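I got to Hedlund far too early, which is what happens when you don't trust the connection at Rikdale and take the train before the one you need. The open day was meant to start at ten. At twenty past nine I was sitting on a low wall outside with a sausage roll, and a man with a lanyard came out, looked at me, looked at the sausage roll and asked if I was the one from the newsletter. I said I was. "You'd better come in, then," he said. "You can help me find the extension leads."

So that was Marin Đorđević, and that was more or less how the whole day went. He'd agreed to an interview weeks ago, and I'd pictured the two of us in a meeting room with a jug of water. We did about half of it walking up and down corridors and the rest in the queue for coffee. I've put it back into some sort of order, but if it jumps about a bit, so did he!

Hedlund is on the Himisville side of the river, up the hill past the old bus depot. The team has been there since the spring before last, and before that they were in two rooms above a carpet shop, which Marin still talks about with real affection. "It was freezing and the floor sloped," he said. "If you dropped a bolt you knew where to look for it." What they do now, under the name Ritorport, is teach robots to handle ordinary things by having people handle them first. You hold a gripper in each hand, you pick things up and put them down, the gripper records what you did, and eventually (this is the part that takes the months) a robot has a go at doing the same.

I asked him why they don't simply program it. He must get that one a lot, but he didn't sigh.

"I did that for years," he said. "I wrote the programs. You say, go here, close this much, lift. It's lovely as long as the thing is exactly where you said it would be. Then somebody moves the cup a hand's width and your lovely program closes on nothing at all. You can write more rules, and I wrote a lot of rules. But my nephew was two at the time and he could pick up a cup from anywhere, and I was quite jealous of him."

He trained in packaging machinery, the sort of line that puts lids on tubs, and he still has opinions about lids. He thinks the foil ones on yoghurt are badly designed and he told me why at some length. I've left that out, sorry Marin.

The people started arriving just after ten, and they'd had more sign up than they'd planned for: 63 names on the list at the front desk, when they'd told the café to expect half that. There were a couple of families, a big group from the college and quite a few people who had simply walked up the hill to see what was going on in there. Marin did a welcome that lasted perhaps a minute and a half. Then he said, "Right, who wants to hold one?" and every hand under the age of twelve went up.

I'd expected the grippers to be heavy and they aren't, particularly. What surprised me was how clumsy I became. You lose your fingertips, that's the trouble. You've got two flat pads that open and close, and everything you know about picking things up (which finger goes first, how you sort of roll a pen into your hand) is suddenly no use. I went for the mouse first, thinking it was the easy one, and chased it halfway across the table. A girl of nine or so had her turn after mine and did it straight off. I asked her how and she said, "You just go slower than you want to."

Marin was delighted with that. He wrote it on the back of his hand in biro. "I've been trying to say that to new starters for a year," he told me. "I give them a whole talk. I have slides!"

The objects are chosen with a bit of mischief, I think. I'd assumed there would be coloured blocks, the kind you see in the videos, but he's not keen on blocks. "A block is polite," he said. "It has flat sides, it stays the same shape, it doesn't mind. Your desk at home hasn't got any blocks on it. Your desk has got a cable on it and half a packet of tissues." He's especially fond of cables. A cable is a different shape every time you put it down, and if you take hold of it in the wrong place the rest of it comes along too and knocks your drink over. Plastic bags are nearly as bad, he says, and clear ones are worse than that, with a camera looking straight through them at whatever's inside. 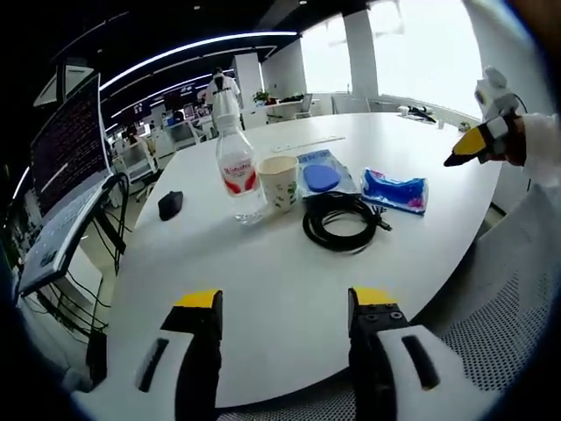

Wouldn't it be quicker with one hand, a woman at the back wanted to know, seeing that most people tidy a table with one hand and hold their tea in the other? Marin laughed at that and said she'd put her finger on something they'd argued over all winter. For plenty of jobs one hand is fine. But you try getting a lid off a bottle with one hand, he said, or folding anything, or winding up a lead so it stays wound. Somebody has to hold and somebody has to turn. She said she opened bottles with one hand and her knees, and he said they hadn't got as far as knees.

After that it loosened up and people began asking what they really wanted to ask. Was it going to take anybody's job? Who was paying for it? Would it ever do the washing-up? I liked how he dealt with the first one. He didn't wave it away. He said that he'd worked on lines where a machine came in and people went out, that he had helped to install some of those machines, and that he wasn't going to stand there and tell a room full of people it never happened. "What I can tell you is what this one can do today," he said. "Today it can put a cup next to another cup, if the light is good and it's in the mood."

I pushed him on that later, over the coffee. Was it being modest for the visitors? He thought about it for a while, stirring (he takes three sugars, I was shocked). "No, it's a fair account," he said. "People see a nice video and they think it's finished. We have videos too. You choose the good one. I'd like it if everybody had to show the bad ones as well, one for one."

So what does a normal day look like, when there aren't visitors? A lot of standing up, is the answer. Somebody lays out a table, somebody works through it, and then it all gets moved and they go again. They do it in short turns, 20 minutes on and 20 off, and he's strict about it. When people are tired they get sloppy, and then the robot learns to be sloppy, "and it's very good at learning that, it's a natural." They had 3406 recordings from the small-objects job by the end of August, and he thought that was enough to start being disappointed with.

I asked what makes a bad recording. Going too fast, mostly. Also fiddling: you put the cup down, you don't like where it is, you nudge it, you nudge it again. People do it without noticing, and he does it himself. "If I nudge the cup three times, then the robot believes that nudging three times is part of the job. It's very respectful. It thinks I must have had a reason." He has had to train himself out of it, and he says it has spoiled him for setting the table at home, where he now puts each fork down once and walks away from it.

There was a lull around lunch when the college lot went off to find chips, and I had another go with the grippers while it was quiet. I'm pleased to report that I managed the cup. I did not manage the cable. Marin stood next to me and didn't help, which I gather is his teaching method, and then when I'd dropped it for what felt like the tenth time he said, "Where are you looking?" I was looking at the gripper. "Look at the cable," he said. It did go a bit better after that, though I still wouldn't want a robot learning from me.

I wanted to know what he'd be happy with, if it all went well. Not the big dream, I said, only the next thing. He said a table. One messy table, not one they'd laid out themselves, at somebody's house or in an office after a meeting, and the robot sorts it out and doesn't break anything and doesn't need him standing there with his hand over the stop button. He'd like it to be his sister's kitchen table, which he described as a museum of batteries. When? He pulled a face. "You can write soon," he said. "My sister has been hearing soon for two years."

He's not a gloomy man, I should say, in case the quotes make him sound it. He was having a lovely time. He stayed with one small boy for ages while the boy tried to stand a bottle upright, and when it finally stayed up the two of them cheered so loudly that people came in from the corridor.

I left a bit before four to get my train. They're planning another open day in the new year and the sign-up sheet will be at the front desk at Hedlund, or you can ask at the library in Himisville, who are keeping a copy. Wear sleeves you can push up. And if you come by way of Rikdale, the café on platform two does a very decent sausage roll.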